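Usville Public Library
Local History and Circulating Collection Project
Progress report to the Hervieu Fund, second period
Prepared by Raphaël Pons, project manager

1. Where we are

This report covers the work done between the end of the first period and the close of June. The grant pays for three pieces of work: a full inventory of the circulating collection, the move of the local history room from the basement to the second floor, and a new catalog to replace the one we have used since the building opened. The inventory is close to done. The move is finished except for the map cases. The catalog is behind, and most of this report deals with that.

2. Inventory

The fiction, biography and children's shelves have all been checked against the old catalog. Large print and the older literature shelves were left for last and are under way now.

So far we have withdrawn 1,482 items. Most were duplicates of popular novels bought in quantity when they first came out and hardly borrowed afterward. Others had water damage from the roof leak on the north side, and a smaller group were travel guides and tax handbooks too old to be any use. Withdrawn items in fair shape went to the sale shelf by the front door. The rest were recycled through the county.

The inventory also turned up books that were on the shelf but not in the catalog at all. We had expected a few of these. There were enough that we set up a separate cart for them and changed the order of work, so that each one gets a temporary record the same day it is found. The full record is made later, in the new system. This slowed the shelf checking by about two weeks but means we will not have to handle the same books twice.

Missing items are being marked as missing for now and will be deleted only after a second check. Several have already come back through the book drop.

3. Local history room

The basement room was emptied in the spring. The town directories, the school yearbooks, the cemetery listings and the bound newspapers are all upstairs and open to readers. Shelving was supplied and put up by Nirketti under the contract approved in the first period. Two bays arrived with the wrong uprights and were exchanged at no cost.

The room holds more than the basement did, but the floor is older, and the engineer asked us to keep the bound newspapers along the outside wall. We have done that. It puts them in afternoon sun, so blinds have been ordered out of the furnishings line. Until they come, brown paper is taped over the lower panes.

The map cases are still downstairs. They do not fit in the elevator with the drawers in, and they are too heavy for the stairs with the drawers out unless the tops are removed as well. The movers have given us a price for this, which is inside the contingency. We would like to go ahead in the next period.

Readers have been using the room since it opened. The busiest hours are from 2 p.m. until closing, mostly family history and a few high school students. We had complaints in the first month about the single table. A second one has been brought up from the meeting room.

4. Catalog

The new catalog was to be running by now. It is not. Skenex, the supplier, delivered the software on time, but the first transfer of our records failed. The old system stored authors and editors in the same field, and the transfer dropped the second name wherever there were two. Around 2,600 records were affected. Anthologies and collected works were hit hardest.

Skenex has rewritten that part of the transfer and run it again on a sample. We checked the sample by hand against the title pages and found it acceptable. The full transfer is scheduled for the next period, after the inventory is closed, so that we are not moving records for books we no longer own.

The delay has a cost. We are paying for the old system for longer than planned - the support contract had to be extended - and the staff training sessions had to be moved. Skenex has agreed not to charge for the second transfer. We have asked for the same on the training and are waiting for an answer.

5. Older literature shelves

These shelves hold the anthologies, collected plays and sets, a good part of them gifts from Usville families. Few are borrowed. We are keeping anything sound and readable that gives a text we do not hold elsewhere, and we are not replacing bindings in this grant. 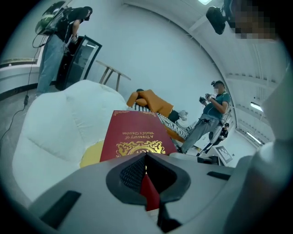 "A Treasury of World's Classics," red hardcover with gold title and emblem.

Collections like this one need a contents note in the catalog if readers are to find the individual pieces. The old records rarely have one. We plan to add the notes by hand after the transfer, beginning with the one-volume anthologies, and to leave the long sets until there is time.

6. Budget

Spending is within the total. Shelving and moving came in under the estimate. The catalog line is over because of the extended support contract. We ask the Fund's permission to move part of the shelving balance to cover it. The request form is attached with the statement of accounts.

7. Next period

Close the inventory and finish the second check of missing items.
Move the map cases and hang the blinds.
Run the full transfer, then check a sample from every section of the library.
Train the desk staff in two groups, so the desk stays open.
Start on the contents notes.

The old catalog will stay available on one public computer for 30 days after the new one opens. We will send the Fund the opening date as soon as Skenex confirms it in writing.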